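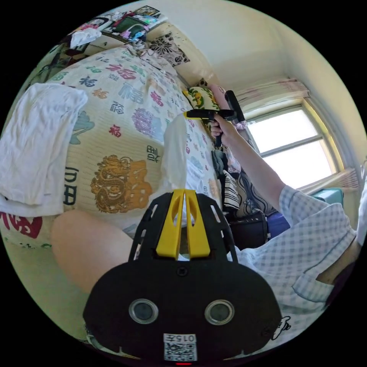

Dernis File Gateway

Moves files between your business applications on a schedule, checks them on the way, and tells you when something didn't show up.

Overview | What it does | Specifications | Setup | Release notes | Support

If you run more than a couple of business applications, you already have file transfers. Payroll drops a file for the bank. The warehouse system sends stock levels to the web store every night. Somebody wrote a script for each one, the scripts live on different servers, and the passwords are in plain text inside them (we've all done it!). Dernis puts all of those transfers in one place where you can see them, edit them and run them again.

It's a single server program with a web console. It doesn't ask you to change the applications at either end, and it doesn't need an agent on every machine. If a system can write a file to a folder or a remote server, Dernis can pick it up.

We've been running our own transfers on it since the first builds and we like it a lot. The part we use most is the calendar page, where a whole day of jobs sits on one screen and a late one turns orange. You'd be amazed how much quieter mornings get.

What it does

Pick up and deliver. Dernis reads from and writes to local folders, network shares, FTP, FTPS, SFTP and HTTPS upload points. Each place is saved once as a "station" with its own address and login, and any number of routes can share it. When a password changes you edit the station, and every route that uses it follows along.

Wait for the whole file. Lots of trouble comes from grabbing a file while the sender is still writing it. A route can wait until the size stops changing, or until a marker file appears next to it, or both. The quiet time is set per route, so a large nightly export can have a long one and small order files can go right through.

Check before sending. You can test for a minimum size, a column count, a header line or a trailer record with the right row total. A file that fails goes to a holding folder with a note explaining which check it missed – the original is never touched.

Rename and convert. Add a date to the name, change the text encoding, swap commas for tabs, zip or unzip, encrypt or decrypt with PGP keys. Steps run in the order you list them, and there's a preview button that shows the first lines of the result without delivering anything. Please try the preview button. It was the last thing to go in before release and it has become everybody's favorite around here.

Expect things. An expectation is a rule such as "the price list should be here by 6 in the morning on working days." If the file doesn't turn up, Dernis sends an email or calls a web address of your choice. You can attach a message to the alert, so whoever is on call reads your own instructions and knows which supplier to phone.

Run it again. Every delivered file can be kept in the archive for as long as you choose. Click on a past run, choose Resend, and the same bytes go out again with a new entry in the log. No digging through backup folders.

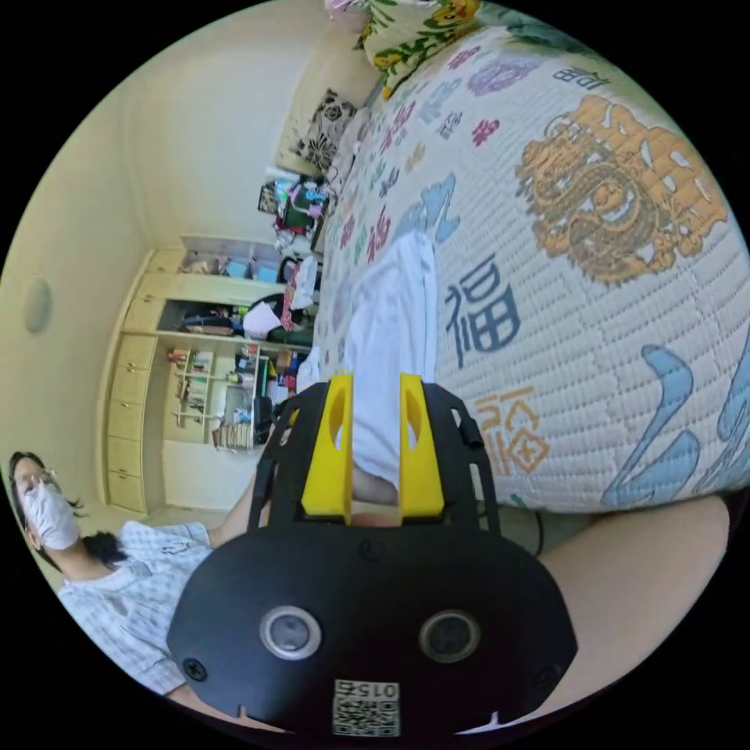

Words by Kiều, product documentation, Sudico
Page updated 01/10/2022

Specifications

Product: Dernis File Gateway
Made by: Sudico
Routes: up to 300 per server
Parallel transfers: 20 by default, adjustable in the console
Console roles: 3 (viewer, operator, administrator)
Operating systems: 64-bit Linux or Windows Server
Database: built in, or connect your own PostgreSQL
Protocols: local, SMB, FTP, FTPS, SFTP, HTTPS
Encryption: PGP for files, TLS for the console
Alerts: email, web call, system log
Sign-in: local accounts or LDAP
Backup: one settings file, plus the archive folder

A word about the route limit. It counts routes that are switched on. Disabled routes, drafts and copies don't count, so keep as many old ones as you want for reference. If you need more, run a second server and point both consoles at the same PostgreSQL database. They'll appear side by side on the calendar page.

The archive is the one thing to plan for. Dernis itself takes up very little room, but the archive holds a full copy of each file you tell it to keep, and that adds up quickly if you move scans or video. Put it on its own disk. Routes can have different keep times, and you can turn the archive off for anything you'd prefer not to store.

Setup

1. Unpack the download and run the installer as an administrator.
2. Open the console in a browser and create the first administrator account.
3. Choose the archive folder under Settings, Storage.
4. Add two stations, one to read from and one to write to, and press Test on each.
5. Create a route between them. Leave it in draft and use Preview.
6. Switch the route on.

Most people start by moving one harmless transfer, something like a daily report, and leave the old script in place but turned off. Once you trust it, bring the others over one at a time. There's an import tool for crontab files that creates a draft route for each line it can make sense of. It won't understand everything in a long shell script, but it does list the lines it skipped, and that list alone is a handy inventory of what's been quietly running on the old server.

If the server sits behind a firewall, remember that passive FTP needs a port range as well as the control port. The range is under Settings, Network. The Test button on a station logs in, lists the folder and writes a tiny file if the station is marked for writing, so a green result means the data port works too.

Working with Kinex

Kinex is our message broker, and the two get along very nicely. A route can publish a Kinex message when a delivery finishes, with the file name, size and checksum in the body. It also works the other way: a message can start a route. That's great for the sort of job that has no sensible fixed time, such as "send the invoices when billing has closed the month."

You don't need Kinex to use Dernis. Anything that can make an HTTPS request can start a route with a key you create in the console. Keys can be limited to a single route and can be given an end date.

Release notes, February

New: expectations can follow a holiday calendar. Load one as a plain list of dates, or share one across every route.
New: the log search accepts part of a file name. (Yes, at last!)
Changed: holding folder notes now include the line number of the first bad row.
Changed: SFTP stations remember the host key and stop with an alert if it changes. To accept a new key, open the station and press Review key.
Fixed: a route with a zip step and an empty source folder no longer creates an empty archive.
Fixed: times on the calendar page were an hour off for jobs that crossed a clock change.
Known issue: very long file names wrap badly in the operator view on narrow screens. The full name is shown when you open the run.

Updating keeps your stations, routes and archive. Export the settings file first all the same, and let any running transfers finish. The installer will wait for them if you forget.

Licensing and trial

Dernis is licensed per server. The number of console users isn't limited, so give your help desk viewer accounts – they can answer "did my file go out?" without asking anyone. The trial download is the full product, and a trial server becomes a licensed one when you paste in the key. Nothing has to be reinstalled and your routes carry on as they are.

Support

Write to the support desk from the Help menu in the console. That form attaches the version number and the recent log with passwords stripped out, and you can read everything it's going to send before you press the button. For problems with one particular route, open the route and choose Export for support, then attach the file to your message.

Related pages: Kinex Message Broker | Dernis installation guide | Station types | Writing file checks | Moving from cron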